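4.2 Household chores in the simulated kitchen

Can a two-armed machine handle an ordinary kitchen yet? We find the question thrilling, and our answer so far is "partly." The Tresum suite, built by our group at Ultbridge, asks a policy to carry out everyday chores in rendered homes: opening a cabinet, setting something on a shelf, closing the door again. We ran 3551 episodes across the full set of chores, and the policy finished 2209 of them without any help. Two years ago our best planner could barely get a door open, so we were delighted.

Most of what the policy knows about the room comes from its wrist views. These are often much plainer than a person would expect. A wall, a seam and a bit of tile may be all there is to steer by until the arm turns.

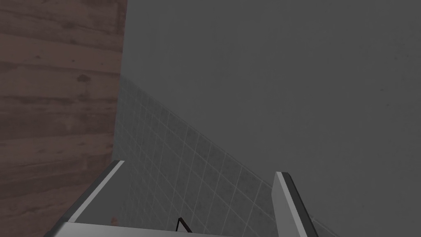

Figure 3a. Wrist view with the gripper open, facing a gray wall, a tiled backsplash and a wooden panel.

We were surprised by how well the policy copes with such views. The Hijazi encoder keeps a short memory of earlier frames, and with that memory switched on, the arms seldom lose track of where they are. Without it they tend to wander, and large dark surfaces are the worst case. 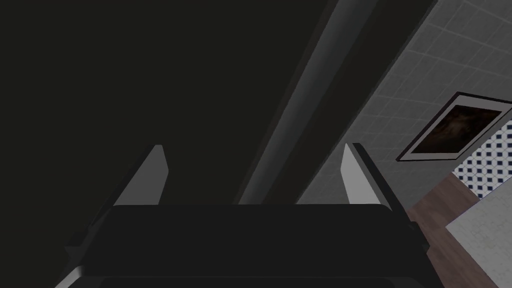
Tile grids help a great deal, even at steep angles, and so do borders between floor materials. In our tests the encoder picked up these cues from training alone; we never labeled a wall or a floor for it. Reaching into open space is close to solved in this suite, and the motions are lovely to watch.

Contact is harder. Doors swing, shelves leave little room above whatever is on them, and two arms have to keep out of each other's way. The Grillex controller limits the force at each wrist, which cured most of the violent bumps we saw in early runs. It did not cure hesitation. An arm will sometimes hover at the edge of a compartment for 86 time steps before it commits, and a person would have put the dish away and left the room by then! 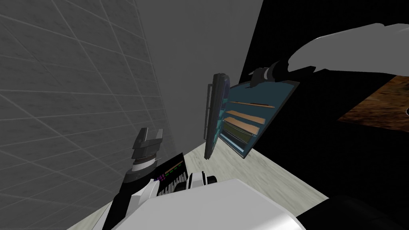 Figure 3b. Both arms near an open compartment with a teal interior. One gripper lies over its top edge; the other is raised and open.

We sorted the failed episodes into four groups: missed grasps, blocked doors, arm-to-arm conflicts and timeouts. Timeouts were the largest group by far. We take this as good news, as a slow policy that knows what to do is much easier to improve than a fast one that doesn't. Section 4.3 repeats the door chores with a longer time limit.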